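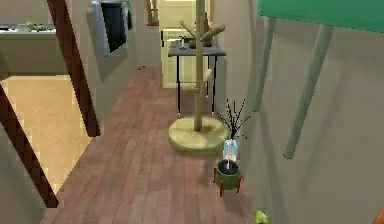
Figure 4. Couloir simulé, arbre à chat et petite table dans l'axe du passage.

4.2 Règles de navigation en simulation

Cette section s'applique à tout essai mené sous Kestia avant le passage sur robot réel.

1. Chargez le logement et vérifiez l'échelle du sol.
2. Réglez la marge de sécurité à 400 mm autour des obstacles fixes.
3. Dans les passages de porte, abaissez la marge à 295 mm. Ne descendez pas sous cette valeur.
4. Déclarez comme obstacle tout objet posé au sol, même de petite taille.

Attention : un plateau en hauteur doit être déclaré avec ses pieds. Un capteur placé bas ne détecte que ces derniers.

5. Placez le point de départ dans une zone dégagée, à l'écart des angles.
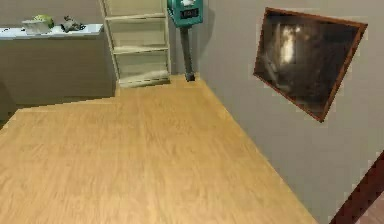 Faut-il refaire la carte après avoir déplacé un meuble ?
Toute modification du mobilier impose une nouvelle carte et un nouveau numéro d'essai.

6. Lancez deux passages par porte, un dans chaque sens.
7. Arrêtez l'essai au premier contact avec un montant et notez la position.

Remarque : les seuils entre deux sols de teinte différente doivent figurer sur la carte, même sans différence de niveau.

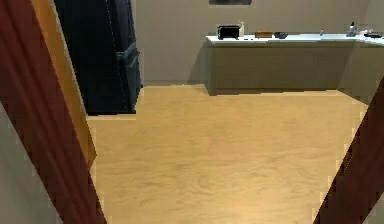
8. Enregistrez le journal et transmettez-le à Nnamdi Garba pour validation. Un essai sans journal complet est à refaire.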